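How to check that your company really owns the patents you think it owns

July 21, 2025
By Yogesh Dwivedi
5 comments – 40 shares

Many small technology companies discover a problem with their patents only when a buyer or a partner asks for the papers. I have worked with such papers for a long time, first at Jimia and now for my own clients, and I want to explain how you can do the first check yourself.
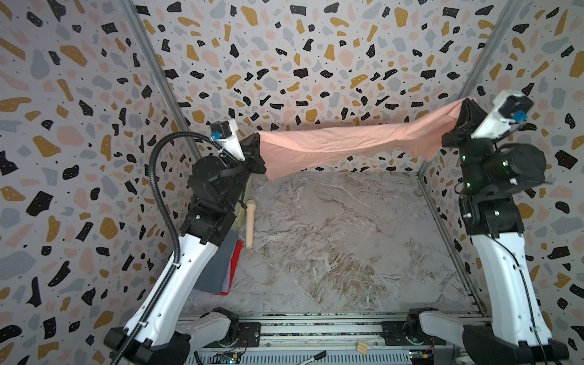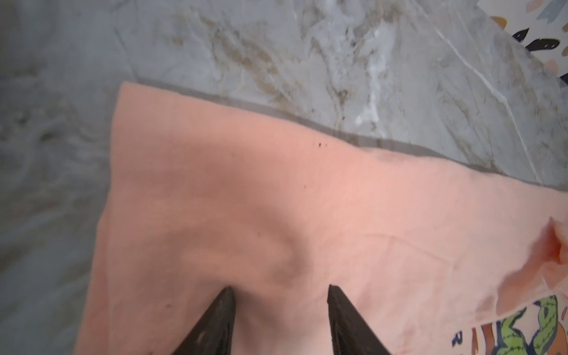 Vol. 5, page 70

You need a list of your patents and applications, access to the public register of each patent office, and one free afternoon. If you have more than 40 patents, take two afternoons.

Step 1. Make the list from the register, not from memory

Open the search page of the patent office and search by owner name. Try every name the company has used. One client of mine, Sturnska, had changed its name two times, and almost 40 of its filings were still under the oldest one. Write down the application number, the patent number if there is one, the filing date and the owner exactly as it is written there. Spelling mistakes are important, so copy them also.

Step 2. Find the assignment for each inventor

In the United States, a patent usually starts with the inventors. The company becomes the owner when the inventors sign the rights over to it. Look for this signed paper for every inventor on every patent. If there are three inventors and only two have signed, you may have a co-owner who can license the patent to your competitor without asking you.

Read the words too. "I assign" or "I hereby assign" transfers the right now. "I agree to assign" is often read as only a promise for later. If you find the second wording in an old employment contract, mark the row in yellow and show it to a lawyer.

Step 3. Compare the papers with the register

A signed assignment in a drawer is good, but it should also be recorded at the office. Search the assignment records by patent number and write down the reel and frame number. For other countries the procedure is different, and some of them want a certified translation.

Step 4. Look for loans

Banks often record a security interest against patents. When the loan is paid back, the release must be recorded separately, and this is forgotten very often. I saw one from a loan that was finished in October many years before, and it delayed a license for weeks.

Step 5. Check the maintenance fees

Look at the status of each patent. If it says expired because of a fee, do not remove it from the list – sometimes it can be revived, but the delay has to be unintentional and you should move fast.

Step 6. Sort the problems

I use one column with the words "fine", "paper missing" and "ask lawyer". Start with missing signatures, especially from people who left the company. Write to them politely and attach the document ready to sign. My colleague Effie Rankin offers $200 for the time it takes, and most people answer her in the same week.

Keep the finished list in a place where two persons can open it, and repeat step 5 every October.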